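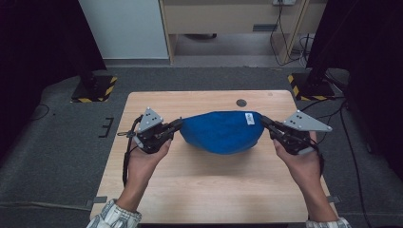 Two hands, two grippers, one blue cap

Vilho Kauppinen wanted something to do with his evenings, and he ended up building a pair of grippers you hold in your hands. Black bodies, little linkages, lots of screws, and a light gray triangular plate on top of each one. He works on them at Grindham, a shared workshop, usually from 7 p.m. until someone needs the table.

"I started with hard things, like blocks and cups," he says. "Then Shabnam put a cap in front of me and I couldn't stop playing with it! Cloth moves everywhere. You pull on one side and the other side has its own ideas."

Shabnam Virk is his partner on the project, which they call Flastura. She does the linkages, and she is thrilled with how they have come along since April.

"The first fingers took 17 tries," she says. "I kept every one in a drawer. Some of them are awful, but I love them."

The pair has spent about 990 dollars so far, a good part of it on screws and cable. Virk would like a shorter cable on the left side, and Kauppinen would like a lighter handle – his wrists get tired after 60 minutes or so of practice.

Holding a cap level by its two edges takes more care than you might guess. "Squeeze first, then lift, and keep your hands at the same height," Kauppinen says. "I say it out loud when I do it."

Next up is folding. Virk has already brought in a stack of dish towels, and she has drawn a new set of fingers with softer tips that she hopes to cut this month.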